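Zancombe puts out rules for robot arms on household tables

Monday, April 10, 2023

Updated with reply from Wastico, see end

Zancombe has a rulebook for tabletop robots now. Version 2, out this morning, free to download, and it takes effect for all of the test hall's tenants right away. No grace period. Anyone running an arm with a gripper over ordinary household stuff in the building has to follow it, and that includes the two biggest tenants, Plasemeck and Sandberg.

Version 1 was a single sheet taped up inside the door. Most people here can recite it: keep hands out, know where the stop button is, clean up after yourself. It said nothing on how things should be laid out on a table, what a camera may record, or who signs when something gets broken. The new one runs 69 clauses. Long for a hall this size. Short if you've ever had to read an industrial standard.

"We wanted something an operator can get through on a coffee break," said Berenice Zamudio, lead author. "I think we missed that by one coffee."

The draft went round in February and drew 1212 written comments, a number that surprised everyone including the people writing them. A lot were duplicates. Plenty were about the word "clutter", which Version 2 now defines and then mostly avoids.

What's in it

Layout first, the part that takes up the most pages. Tables have to be written down before a run starts: what is on them, what may be touched, what has to be left alone. An object that is only there as background counts as an object. Tipped-over things are allowed, but they need to be on the sheet as tipped over, so the next person doesn't stand them up to be helpful and ruin the comparison.
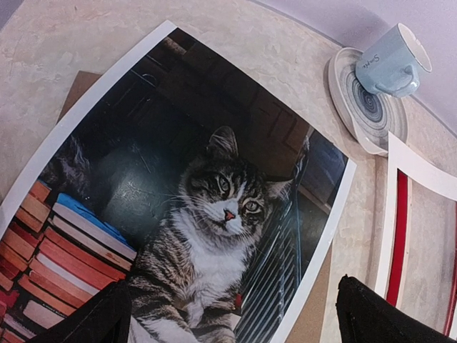 Printed matter gets a clause to itself, number 31, and it was one of the most argued over. Paper and photo prints are thin, they curl, and a pair of gripper fingers coming in low can crease one before the force reading shows anything at all. Under the new rule a print counts as fragile whatever it cost. A glossy picture of a tabby-and-white cat gets the same handling limits as a ceramic cup on a saucer, and if there's cardboard beneath the print the sheet has to say so, since a gripper may pick up both or only one. The operator also has to note if the cup is upright or on its side. Plasemeck had asked for prints to be left out entirely. Didn't get it.

Then the privacy section. Photographs on a table are also pictures of something, and a wrist camera will record them along with everything else. The rule is simple: no identifiable people in any print used on a test table unless there is a signed release in the binder. Pets OK. Landscapes OK. Mail, prescriptions, school papers, anything with an address, not OK, turned face down also not OK.

"Face down was my suggestion," said Njål Holmgren of Sandberg. "Then somebody pointed out that the robot's whole job is picking things up and turning them over. So, withdrawn."

Speed and force

Shorter section, more numbers, we won't print the tables. The gist: a slower approach over glass and ceramic, a full stop if a finger touches the tabletop when it isn't supposed to, and no restart from the keyboard after a contact stop. Someone has to walk over and look. Clause 44 says "look" and then spends a paragraph on what looking means. Both fingertips, the surface under them, the nearest object on each side.

Fingertips get replaced on wear, not on a calendar. Earlier draft had a fixed interval, and small tenants complained it would have them throwing away good parts. Now it is a visual check at the start of every shift, initialed. If you can't tell whether a tip is worn, it's worn.

The hardware clause

Clause 52, and this is the one Bendik Kristiansen fought for. Loose small metal. Screws, rings, washers, anything off a fixture or a board or the robot itself. Version 2 says that if a small metal part is seen on the work surface the run stops until it's been identified, and either removed or entered on the sheet as belonging there. Fixed screws that are part of a board are entered once, at setup, and the entry carries over. 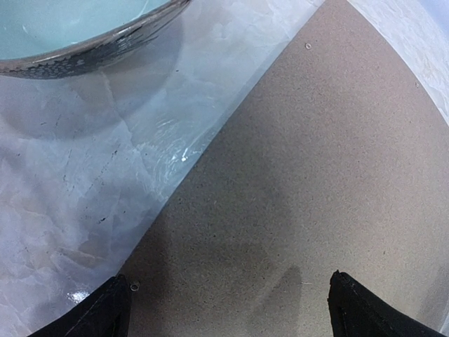 Gripper fingers over a tan board at Zancombe, a bowl off to the upper left. Fixed hardware on boards must now be listed at setup.

Kristiansen's argument is mostly about cameras. From the wrist a ring lying on a board and a screw head set into it can look much the same, both small, both grayish, both round. Shiny marble-pattern tops make it worse. Glare off a glossy surface can read as an edge or a bright part, and a real part can sit next to it and get missed. So the rule tells people to check by eye at the table and not from the feed.

"I don't care how good your camera is," he said. "Walk over. It's a few steps."

He also wanted patterned tops banned. Lost that one. Idun Midtbø, who handles the building's insurance paperwork, pointed out that people have patterned counters at home and a robot that's only ever seen plain white is going to have a bad first day. The compromise: any pattern is fine, but the surface has to be recorded, and where two surfaces meet, say a board laid over a table top, the seam and any raised edge go on the sheet too.

Bowls and anything with a decorated metal rim are to be kept back from the working area unless they're the thing being handled. How far back is left up to the operator. Several comments asked for a distance. Zamudio said they tried three and none of them worked for every arm in the hall.

Who pays

Tenants pay for what they break, up to $2000 per incident, after that it goes to the insurer. Before now it was worked out case by case, usually in the corridor. The cap is per incident and not per object, which matters if a shelf goes.

Incidents have to be reported same day. Near misses too, on the short form. There is no penalty for a near miss report and the text says so in bold, twice. Holmgren asked for the second one.

Skipping the layout sheet is another matter. First time, a note. Second time the arm is locked out till the team has redone the induction. Emerson Araújo will be doing the spot checks, unannounced, and he has already done a few dry ones.

"Most teams were most of the way there," Araújo said. "The sheets are fine. It's the part where the sheet matches the table." He wouldn't say which tenant did worst.

Reaction

Mixed, leaning toward fine. Sandberg has put its name to the whole thing and says it will use the same rules at its own site. Plasemeck will comply inside the hall but has "reservations" on clause 31 and on the walk-over requirement, which it says will slow down overnight runs. It will. Overnight runs now need a person in the building, not just on call.

A couple of the smaller teams told us the paperwork is heavy for two people and one arm. Zamudio said there's a shortened layout sheet coming for them, one side of paper, no date on it yet.

One thing missing: nothing on food or liquids. Was in the February draft, got pulled. The wording couldn't be settled on whether a damp sponge is a liquid. Until it's back in the old practice stands, meaning no liquids on a powered table without asking first.

Practical stuff

Printed copies are at the front desk. Induction sessions run mornings and afternoons all this week, sign up on the sheet by the elevator, bring your badge. Operators who already did the February trial session don't need to repeat it but do need to sign the new last page. Old layout sheets can be used up until they run out, just write the surface type in the margin by hand.

Comments on Version 2 are open and go to the same inbox as before. Please give a clause number. Please don't send the clutter ones agian.

Update: Wastico, which supplies boards and fixtures to several of the tenants, got back to us after this was first posted. The company says it will start shipping a parts list with each board showing every fixed screw and where it sits, so teams can staple it straight to the sheet. No extra charge. Boards already delivered, email them with the order number and they'll send the list seperately.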